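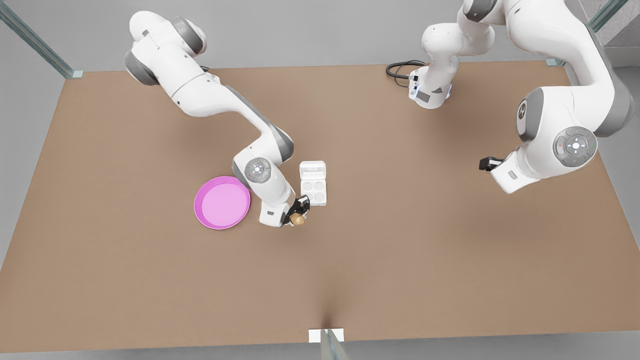 Eggs at the gate, Sulden

Up the lane out of Sulden, past the chapel, there's a box on a post. Honesty box. Half a dozen for whatever you think, says Lorraine Pirihi, and most people think fairly. She keeps 100 hens now. Started with 12. The neighbours were not keen – then the neighbours wanted eggs.

I got there late, in the rain, no change on me. She waved it off. Tea, a biscuit, straight out to the sheds.

Two kinds of layer here, plus a few old girls kept on out of softness. Pullets arrive in May. Foxes are the worry, and feed prices, and the council, who wrote to her last year about the sign. The sign is still up.

Zyanya Gallegos runs the cafe at Ellery and takes 11 trays a week. Omlettes, mostly. "The yolks do the work," she says, already walking off to the till.

Box is filled by eight. Gone by ten, so go early and bring coins.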